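Teaching Hands to Be Boring
Interview by Zdenka Tomić

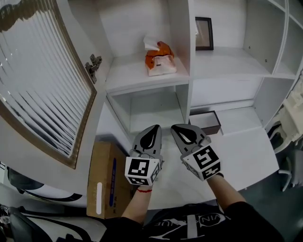 Two hand-held grippers over the tabletop, ready for a tidying run.

Vesna Ivanov has spent much of her adult life studying how people put things on shelves, and she would like you to know that they are terrible at it.

"They hover," she says. "You ask someone to place a box in a cubby and they hang there, thinking about lunch. Then the robot learns to think about lunch."

Her group at Lusum collects demonstrations with hand-held grippers, then trains a policy on the recordings. The trouble was always the hovering. Their new method, called Fandberg after a street she once lived on, scores every moment of a demonstration by how much it tells the model about what comes next. Dull stretches get thinned out before training.

I ask whether this is a fancy name for fast-forward. She takes it well.

"Rui called it that for a year. Fast-forward speeds up everything, including the part where the fingers close. We keep that part at full length. It's the only part anyone needs."

Rui Baptista, who ran the trials, started with 2,012 demonstrations and ended up training on 509 of them, trimmed. The robot finished 39 of 60 shelf tasks. With the full, untrimmed pile it had managed fewer, and taken its time about it.

That still leaves 21 failures, I point out.

"Yes, thank you," says Baptista. Most involved cabinet doors. The policy would reach for a shelf as if the door in front of it were a matter of opinion.

Ivanov is in no hurry to call the thing solved. The scoring depends on the markers being readable, and people turn their wrists in ways she describes as "operatic." A version that copes with that is due in July, or so Baptista has been told.

"He has been told," she says.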